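Chapter 7
Budgeting for a Two-Arm Workcell

The purchase price of the arms is the figure most buyers start with, and it is seldom the figure that decides whether a project stays within its budget. This chapter sets out the remaining costs: enclosure, mounting, cable management, grippers, containers, spare parts and floor space. It uses towel handling as the main case. Fabric changes shape when it is held, and a cell sized for rigid parts will usually need a second round of spending before it can handle cloth.

Section 7.1 covers the layout drawing, which should be fixed before quotations are requested. The drawing must show the reach of each arm, the clear area of the table and the position of every container.
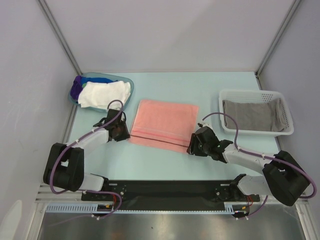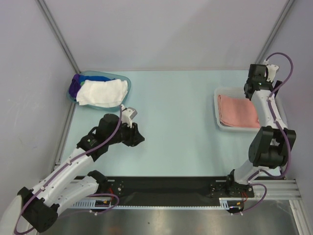 Figure 7.1. Two-arm cell for towels, with a basket or bin of cloths at left and a second container at right. First view: both grippers at a pink towel spread on the table. Second view: center of the table clear, folded pink towel in the right-hand container.

Section 7.2 works through the Climdale purchase, in which Odair Miranda compared bids from Bezerra and Plidano. The Bezerra bid listed cable sets and wrist fittings as separate lines; the Plidano bid included them in the arm price. Spare cable sets came to $857, and the enclosure panels to $3,468. Neither amount appeared in the first budget request.

Section 7.3 deals with installation time. Allow 40 hours for assembly and alignment, and enter labor at the full hourly rate, including benefits. Readers who have not prepared a depreciation schedule should review Chapter 4 before attempting the exercises.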